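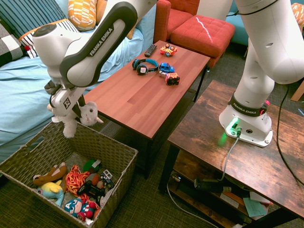
Chapter 7
Working Rules for Tidying Tasks in Domestic Settings

After reading this chapter you should be able to:
- define the task boundary for a manipulator operating in a furnished room
- classify household items by handling category
- set grip and release limits for soft goods
- write a stop procedure suitable for a cell without fixed guarding

7.1 Scope

The rules in Chapter 6 were written for a fenced industrial cell, where the parts are known and the floor is marked. A living room offers neither condition. Furniture is moved between sessions, cushions and cables lie within reach of the arm, and the items to be handled were never designed for a gripper. The task treated in this chapter is the transfer of toys into an open basket at floor level. It is a simple task to state, and most of the difficulty lies in specifying what the arm is not permitted to touch.

The chapter follows the structure of the Dallero Code for Domestic Manipulation, in the revision prepared by Takagi and Vergara. Clause numbers in brackets refer to that revision. The Code does not replace the risk assessment required for the installation, and nothing in it relieves the operator of obligations under workplace safety law.

7.2 The task boundary

The task boundary is the volume within which the tool centre point may travel while the drives are enabled [cl. 3.1]. It is always smaller than the reach of the arm. For basket work the boundary shall include the pick surface, the basket opening and a transfer corridor between them. Upholstered furniture and bedding are excluded unless the work order names them.

Where two arms share a room, each is given its own boundary. If the boundaries overlap, the overlap is treated as a single-occupancy zone and the second arm waits outside it [cl. 3.4]. Visual confirmation by the operator is not an acceptable substitute for an interlock.

The base shall be fixed to a support that does not rock or creep under the highest acceleration used in the task. Household tables may serve as supports provided they pass the push test in Appendix C. Cables leaving the base are routed outside the boundary, and any loop is kept clear of walkways.

7.3 Handling categories

The Code sorts items into three categories [cl. 4.2].

Category A: rigid items with a stable resting pose. Toy cars and trucks belong here, as do most balls once they have come to rest.

Category B: deformable items. Plush toys are the usual case. The grasp pose cannot be taken from a stored model, and the lower extent of the item changes when it is lifted.

Category C: excluded items. Headphones, remote controls, papers, and anything with a cord or a battery door remain where they are, even when they lie among items of the other two categories.

An item that cannot be assigned with confidence is placed in Category C. Lindsay (personal communication) reports that new operators tend to resist this rule and will assign a doubtful item to B - the opposite habit should be encouraged.

7.4 Limits for Category B

The following limits apply to parallel-jaw grippers with compliant pads.

Grip force shall not exceed 15 N at first contact and 40 N at any time during transfer. Lift is vertical until the lowest point of the item clears the pick surface. Clearance over the basket rim is measured from the hanging limbs of the toy and not from the jaws; this is the most frequent error in student work. The item is released only when it is over the opening and vertical speed has fallen to zero.

Before the jaws close, the wrist view is checked for features that should not carry load. A sewn-in care tag is the commonest of these. Tags tear at the seam, and a flat strip of fabric between the pads gives a false reading of item width. Sheer trim and long-fibre tufts are treated in the same way. Glitter and sequin-like finishes return point highlights that can mislead a depth estimate at close range, so the approach distance should be fixed before the surface fills the view [cl. 5.3].
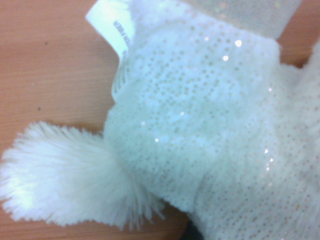
7.5 Stop procedure

Each session has one named operator, who holds the enabling device and has no other duty while the drives are on. On any unplanned contact, the operator:

1. Releases the enabling device.
2. Notes the pose of the arm and the item held, if any.
3. Supports the item by hand before the jaws are opened.
4. Records the contact in the session log, including contacts with furniture that leave no mark.
5. Restarts at reduced speed, from the home pose only.

Step 3 is omitted if the item is already over the basket. A log entry is required in every case.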